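Student Project Report: The Spring Book Drive of the Geraghty Debate and Languages Club

Submitted Jul 21, 2018

Purpose

The club holds one book drive each year to pay for travel to regional meets and to restock the reading room. This report covers the drive held in March, including collection, sorting and sale, and was prepared by the student project team under Conall Gilmartin.

Collection

Boxes were placed in the front hall, the cafeteria and the Vikia Community Center. Families donated 457 books, along with puzzles and small toys for the children's table. Books with missing pages or water damage were set aside for recycling. The remainder were sorted by reading level and priced on colored stickers.
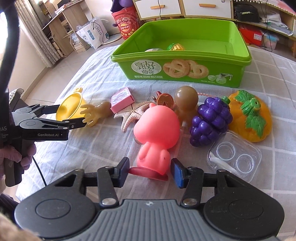

Mairéad Conneely wrote to the team that the sale should have stayed open through the evening, as many parents arrived after the doors had closed. The team agrees and has asked for longer hours next year.

Results

The goal was $500. The sale raised $800, of which $204 was spent on new dictionaries for the reading room. The balance is held for bus rental and entry fees. Unsold books were given to the Jama Street shelter.

Recommendations

Signs should go up two weeks earlier. Paperbacks sold well, and textbooks hardly sold at all and took up most of the storage closet. The team suggests that textbooks be declined.

Comments

Conall G.: The price list is now posted outside the reading room.

bookworm_8: Will there be a fall sale too? I have three more boxes.

Parent of a junior: Please take cards next time.

Contact the Club | © 2018 Geraghty Student Projects | Back to top

Related
Brondex Essay Contest: Rules and Deadlines
Reading Room Summer Hours
How to Start a Student Club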